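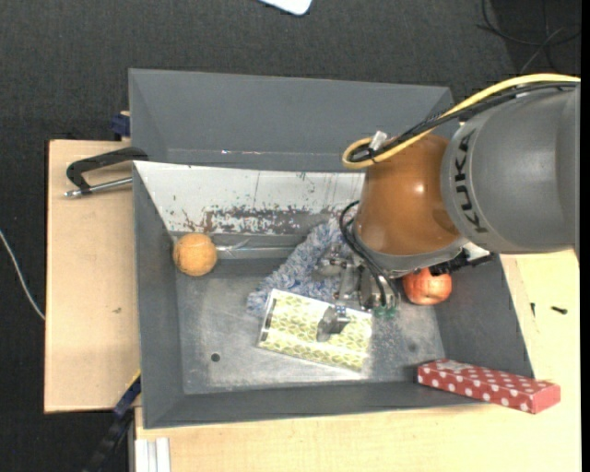
Scratches and cloudy patches on a metallic floor, chipped white above.

Wirkel: a word list of everyday wear

Wirkel is a small, open collection of the words people use for the marks that use leaves on things. Scuff, ding, nick, bloom, crazing, rub-through, shiny elbow. If you've ever stood over an old kitchen counter and argued about whether a mark was a scratch or a gouge, we made this for you (and for us – we've had that argument more than once).

The list has 103 entries. Of those, 99 come with at least one sentence from a real speaker, and the other four are waiting for one. See Open entries if you think you can help!

What's in the download

words.csv
The main table, one row per entry.

sentences.csv
Example sentences, tied to entries by word_id. A few entries have a whole pile of these. "Ding" got completely out of hand.

speakers.csv
Age band, line of work, and where the person grew up, for the 14 people we interviewed. No names.

notes.txt
Everything we couldn't fit into a column. Please read it, it's the best part.

Columns in words.csv

word_id: a short code that never changes, even if we fix the spelling of the entry
entry: the word or phrase, lowercase
part: noun, verb, or adjective
surface: what people said it about (wood, metal, paint, cloth, leather, glass, paper, any)
depth: on, in, or through
feel: whether speakers thought the word was kind, neutral, or a complaint
also: other entries that at least one speaker would swap in
comment: free text

About the depth column

This is the one people ask about, and I love it, so it gets its own section. Early on, Farzana Dhanial noticed that speakers kept sorting marks by how far down they went, and they did it with little words. A smudge is on the finish. A scratch is in it. A rub goes through. Once we started listening for on, in, and through, they were everywhere, and they cleared up a lot of pairs that had looked like plain synonyms. Scuff and scrape are a good one to look up. For most speakers a scuff is on and a scrape is in, except on shoes, where scuff happily does both jobs.

Where speakers split, the column holds both values with a slash between them. We didn't pick a winner.

How the words were collected

We talked with people in Bevville who handle used things all day: furniture refinishers, a bookbinder, two generations of the same shoe repair shop, people who sort donations, a man who buys and sells band instruments. Hammad Minhas and Rafia Gondal did the interviews in pairs, so one could talk and the other could write. Each person was asked to bring a few items with marks on them and to tell us what they saw, in the words they would use at work. Then we asked them to tell it again as if a customer were listening. The difference between those two rounds is where most of the feel column comes from. "Beat up" turned into "well loved" so often that we gave the pair its own page in notes.txt.

After that, we typed everything up, pulled out candidate words, and read the list back to each speaker over the phone. Words stayed in if two or more speakers knew them. A handful known to only one speaker are kept too, marked "single" in the comment.

Spelling was a headache. Half of these words live mostly in speech. "Skuff" showed up on shop tickets, and so did "holidays" for missed spots in a coat of paint (not wear, strictly speaking, but too good to leave out). Naveed Rana settled the spellings and he's the person to complain to.

Open entries

These have no sentence yet:

witness line
foxy
shelf-sat
gall

We know what each one means and have it from a speaker, but only as a definition. If you've used one in a normal sentence, or heard your aunt do it, send it in.

Known gaps

Cloth is thin. We have pilling, fray, and bagged, and then it trails off. A session with tailors or quilters would fix that in an afternoon.

Glass is mostly bottles and windows. Nothing on eyeglasses, which seems silly now.

All speakers were interviewed in English. Several also use other languages at home, and some great words came up in passing that we wrote down in notes.txt but left out of the table. Ghazala Mohmand is working on a companion list and would be glad of company.

Speakers are all from one town, and mostly over 40. Please don't use the table to say how Americans in general talk about scratches.

Good uses so far

A secondhand store in Aguirre used the list to rewrite its condition tags. A writing class used the feel column for a week of exercises and sent us the results, which were a joy to read. And the team behind Kallorik, a home inventory app, borrowed the surface column for its dropdown menus.

Changes

April: added the depth column, merged "nick" and "knick", fixed the broken word_id for crazing, moved patina from complaint to neutral after strong feelings on the phone.

Before that: first public version, no depth column. If you have it, please grab the new one.

License and credit

Free to use, share, and change, with credit to Wirkel and a note of what you changed. Speakers agreed to have their sentences shared without their names, so please don't try to work out who said what – it's a small town and people were generous.

Sending in words

Open an issue with the word, the thing you'd say it about, and one sentence. Guesses about where the word comes from are welcome and go in notes.txt. Spelling doesn't have to be right. Naveed will get to it.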